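Chapter 4
Counting Violence: Where Conflict Data Comes From

When I started out in this line of work I thought the hard bit would be the analysis. I had a nice new laptop, a login for the Celeck event database, and a head full of graphs I was going to draw. Then my first supervisor, Kelechi Adeleke, put a stack of local newspaper cuttings on my desk and asked me how many battles were in it. I said nine. He said four, and then (this is the bit I still enjoy telling students) he changed his mind twice before lunch!

So this chapter is about that stack of cuttings. Before you can say that fighting went up last month, or that a ceasefire is holding, somebody has to decide what one "event" is. Is a gun battle that starts at dusk and carries on past midnight one event or two? If a militia burns three farms along the same road, do you write down one attack or three? You'll find perfectly sensible people on both sides, and the totals you see in the news depend on which of them was doing the coding.
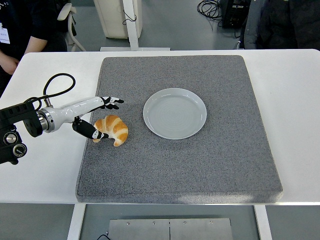
243

I'll use the Hellside dataset a lot in the pages ahead, mostly because it's small enough to read from start to finish. It has 3741 rows, and each row has a date, a place, the groups involved, the type of event and a figure for deaths. Looks tidy, doesn't it? But that last column is the one I'd like you to be suspicious of. Armies talk down their own losses and talk up the other side's. A village elder may give a round number like 300 when what he means is "a great many", and a reporter in a hurry prints it as it stands. Two papers give two figures, and now you have to pick one, or take the lower, or put down a range. Whatever you choose, write it down in your codebook and stick to it.

Then there's the matter of who gets reported at all. A grenade in a capital city gets into every paper in the region. A raid in a district with no phone signal might turn up months later in a church newsletter, or never. I once watched a line on my graph shoot upwards and got terribly excited about it, and all that had happened was that a new radio station had opened in the area.
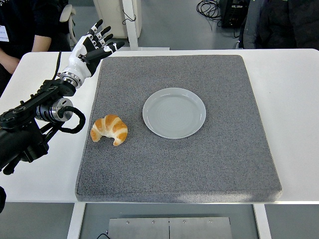

Titilayo Iyamu, reading a draft of this chapter, wrote in the margin that I was being too gloomy: thin reporting is still reporting, and if you know which districts are quiet on paper you can go and ask why. Fair enough. She also pointed out that most of the mistakes she finds are plain double counting, the same clash entered under two spellings of one town, and that an afternoon with a good map would clear up most of them.

We'll come back to her point in section 4.3, with the map exercise. First, though, we need some words to work with, so section 4.1 sorts out battles, riots, protests and attacks on civilians, and where the edges between them get blurry. Have a pencil handy, and please do argue with my definitions as you go.

Related items
Chapter 3: Ceasefires and Who Signs Them
Chapter 5: Reading a Weekly Conflict Summary
Map exercise: One Town, Two Spellings
Ajayi Reader: Local Radio as a Source
Priswood Workbook: Coding Your First 1000 Events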